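Notebook — open day at the Wutbridge workshop, 27th October

Writing this up the same evening while my feet recover. Shanti, add your bits at the bottom when you get a minute.

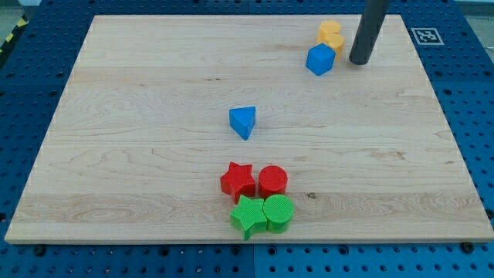 Setting up

In by half seven. Shanti Saxena had already cleared the side bench and run the extension leads under the mats, so we had the arm homed and moving before the kettle boiled. Maple board down on the blue table, blocks out, marker checked. I tried the tabletop lamp from the Etach kit and took it away again, as it put a glare right where the blocks go. Overhead lights only from now on.

Speed limit set to 200 mm/s for the whole day. It felt painfully slow at eight in the morning and exactly right once there were children leaning on the rail. Please leave it there for visitors. The Folletti controller remembers the last value, so check it before you go back to normal work.

Board height: I'd left the old value in from the thicker board, and the finger stopped well short of the blocks on the first dry run. Re-taught the surface at three points, saved as "maple_open". Ten minutes lost, no harm done.

The demo itself

The idea was Josée Melnyk's and it was a cracker. A visitor says what they want in ordinary words ("push the blue triangle over to the green star") and the arm has a go. No script, no buttons. We had stars, cylinders, hexagons, a cube and the triangle to play with, in red, green, blue and yellow, and people understood it in seconds. I had a whole speech ready about pushing being harder than grasping and hardly used it!

What they asked for, as far as I remember:

- Sort by colour. By far the favourite. Reds next to greens, yellows off by themselves, and so on.
- Sort by shape. A retired pattern cutter asked for this and then argued with me about whether the cube counts as "pointy". I said yes. Shanti said no.
- Make a face. Two eyes went fine, the mouth wandered off to the left.
- "Put the star on top of the other star." Can't be done with one finger and no gripper, but the arm shoved them together so firmly that it got a round of applause.

The stars are the tricky ones. Push on a point and they spin, push in the dip between two points and they go nice and straight. I've been saying this for months from the logs, but standing beside it all day I could really see it — the little twist, then the correction, then off it goes again. The cylinders roll round the fingertip if the contact is at all off centre. One lad of six or seven noticed that before I'd mentioned it and told his gran, very seriously, that the round ones were "slippy on the corners". I wrote it on the whiteboard and it's staying there.

Things that went wrong

11.20, lost the marker. Someone's coat sleeve was over it. Camera stopped, arm stopped, which is what we want. Back up in under a minute.

Just after lunch, protective stop with a hexagon pinned between the finger and the cube. Josée backed it off by hand and restarted. Contact force limit may be a touch low for two blocks in a row. To look at.

Microphone picked up the Sikora compressor next door every time it kicked in, and we got "move the bread cylinder" twice. Typed the commands in for the last hour and it was much calmer.

Numbers

Push attempts logged, 1220. Of those, 870 ended with the block where it was meant to be, by the usual tolerance. I'm delighted with that, given that strangers were choosing every single one. Logs are on the shared drive under today's date, raw, not cleaned yet.

To do

- Raise force limit a little, test with hexagon and cube together.
- Clip-on mic, or a foam hood for the one we have.
- Paint or tape a line on the rail for small visitors to stand behind.
- Ask Josée for her list of odd requests, she was jotting them on the back of a leaflet.
- Next open day is in December. I'd love a second board so that one can be laid out while the other is running.

Shanti: cube is NOT pointy. Also the mats need to go back to the store before anyone trips on them. Good day, that.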